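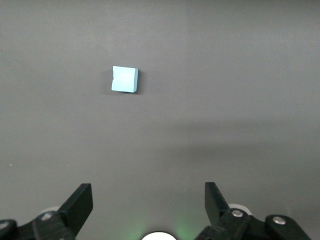 Leonie Kleinschmidt reckons foam blocks are only good for toddlers, and she told me so twice over dinner. Well, I've been converted, and I'm going to gush!

I love how plain they are. A little cube, a pale blue, a grey table to put it on, and suddenly I'm fussing over colour like I'm painting a house. The soft chalky look is my favourite part (even a nick on the edge suits them). Next to that powdery blue, an orange-red one really sings.

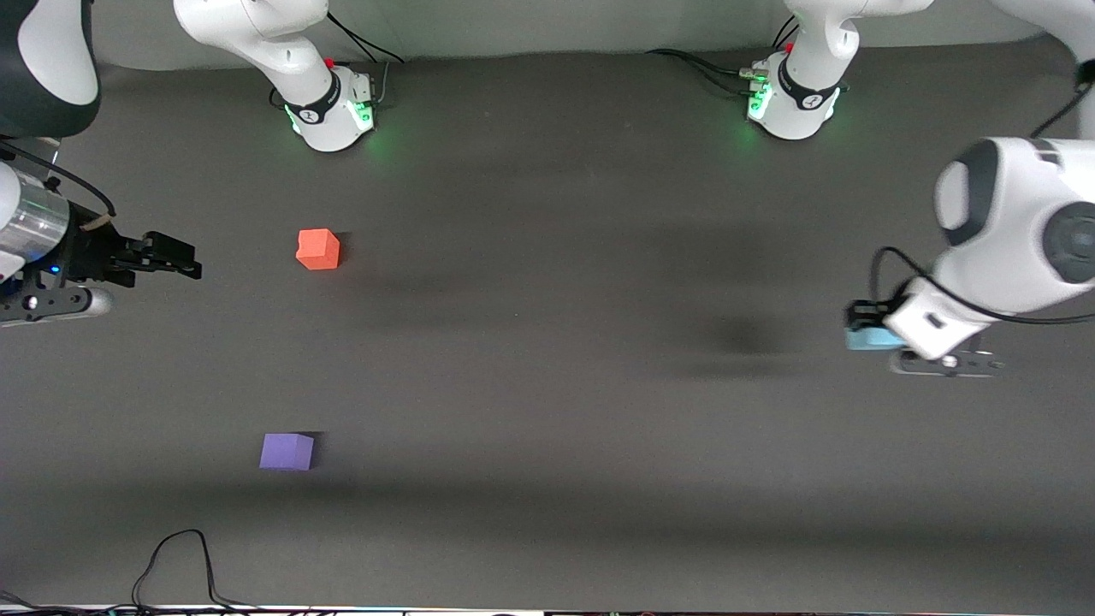
Dark grey is the best background for them too, I'm sure of it. I tried my white desk in January and the blue just washed out. Next up: towers!

2 comments

Clultau: My record is 8 high, then the cat came in.

Rosenthal: Team orange-red here.

We use cookies to improve your visit. OK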